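Work tablet still wants the old manager's passcode after I wiped it

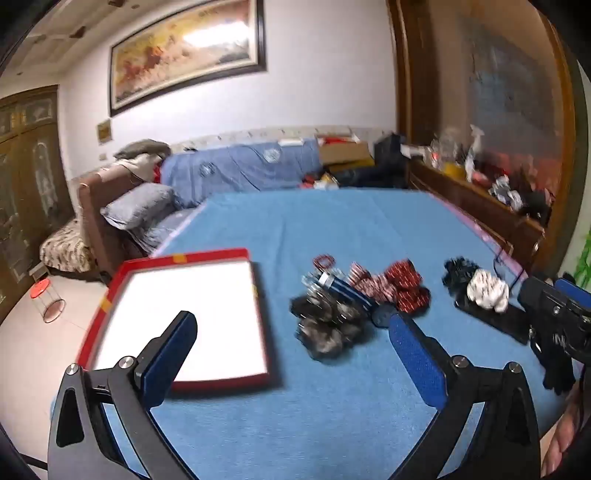
Page 5 of 91

Leonie Berchtold
We have 7 shared tablets at the Clevlow shop, all enrolled in Vostham. I wiped one before handing it to a new hire, and now it asks for the login of a man who left in May. He isn't picking up, and I can't blame him. Is there a way past this, or do I own a very thin doorstop?

Ruth Mamani
Did you wipe it from the tablet or from the Vostham console? If it was the tablet, the lock stays on. Sign in to the console, open the device record, and look for the bypass code under Security. Type that in the password box and leave the name blank. Dashes count. Ask me how long I spent learning that.

zerkex347
had this once, turned it off and on, fine after

Bedoya
If there's no code in the record, he set it up under his personal account. Then you need the proof of purchase and a support ticket. Attach the receipt the first time or you go to the back of the line. Also, remove him as an admin while you're in there.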